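How Does a Conveyor Belt Work?

Have you ever put a box of cereal on the belt at the grocery store and watched it glide away from you? I used to think there was somebody hiding under the counter, pulling it along by hand. I was five. I really did look.

So let's talk about conveyor belts, which are one of my favorite things in the whole world (yes, my family has heard all of this before).

A conveyor belt is a loop. Think of a rubber band stretched between two pencils. If you roll one pencil, the band slides around, and the part on top moves one way while the part underneath moves the other way. It never runs out, because it has no beginning and no end! On a real conveyor the pencils are called rollers, and usually just one of them is turned by a motor. The other one spins because the belt drags it around.

Along the sides you'll often find long metal strips called rails. They hold the whole thing straight and stiff. Without them the rollers would get pulled toward each other and the belt would go all saggy, like old socks.
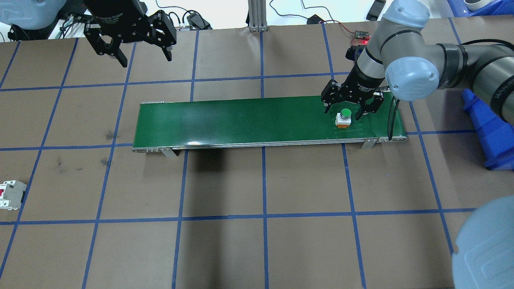 Now, what keeps your cereal from sliding off? The answer is friction, or grip. Rub your hand on a window and it slips. Rub it on the bottom of your sneaker and it sticks a bit. Belts are made of grippy stuff like rubber or a bendy plastic, so whatever you set on top comes along for the ride. Round things are trouble, though. An orange might just roll in place while the belt zips along under it. Try putting a soup can on its side next time you're at the store - but ask first!

Last June I got to visit the Pillent factory, where they make push buttons, the big chunky kind you smack with your whole hand. A button has more parts than you'd think. There's the cap, which is the piece you push, and a body underneath, and inside there's a little spring that pops the cap back up. The parts travel down the line and get added one after another. One belt there was 80 feet long and I walked beside it the entire way, keeping up with one button. I won, but only by a nose.

Why not just carry things? Well, let's say you have 300 buttons to move across a room and you can hold 15 at a time. That's 20 trips, and 20 trips back again with empty hands. A belt doesn't have to walk back.

MAKE YOUR OWN

You'll need a shoebox with no lid, two cardboard tubes longer than the box is wide, and a strip of old T-shirt. Have a grown-up cut two pairs of holes in the long sides, one pair near each end. Poke the tubes through, wrap the cloth around both and tape it into a snug loop. Now turn one tube and send a toy for a ride. If the cloth slips, pull it tighter or wrap a rubber band around the tube.

Comments

beltfan200: mine kept slipping but the rubber band fixed it!!

Mom of two in Atwood: We used a pillowcase strip. The hamster was not interested.

zoomzoom: what happens if you twist the belt before you tape it

Filed under: How Stuff Moves, Factories, Rainy Day Projects

Contact us | Copyright Fidier Kids | Back to top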